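Dollstead hardwax oil, satin. 1 litre tin

For cabinets, shelves, drawer fronts, indoor tables. Clear, low sheen, brings the grain up a bit. Mixed for us by Mägi, same recipe as the old Gisent tin, new lid.

Covers 13 square metres per litre, one coat. Two coats needed, three on tops that get hot mugs.

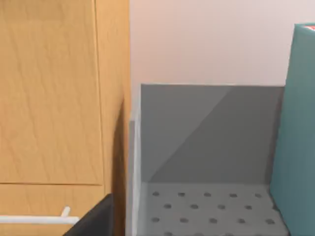 Sand to 120 first, then 180. No finer or it wont soak in. Dust off with a barely damp cloth, let it dry. Stir the tin — don't shake. Thin coat with a pad or short brush, leave 45 minutes, wipe off whatever is still sitting on top. Overnight before the next coat.

End grain drinks it. Do the ends twice. 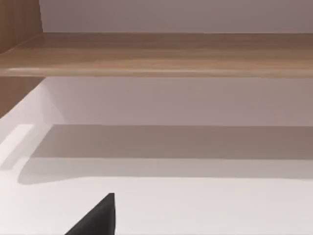
Not for outdoors, not for worktops next to a sink. Over old varnish: no, strip it back. Over white paint: also no, it yellows, ask for the Pralville water-based clear instead.

Rags can catch fire by themselves. Soak in water, lay flat outside, then bin.

Price 52 per litre, pad not included. Free delivery on orders over 80. Half litre tins back in May, sorry, we ran out quicker then expected. 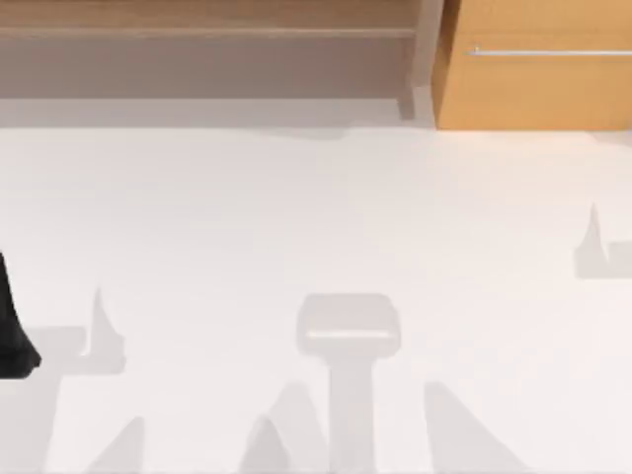

Opened tins keep a year if the lid is banged down properly. Skin on top is fine, lift it off and carry on.

Colour samples on oak, ash and birch — write to Mei Halvorsen. Trade accounts, Canan Kurtuluş. No returns on opened tins.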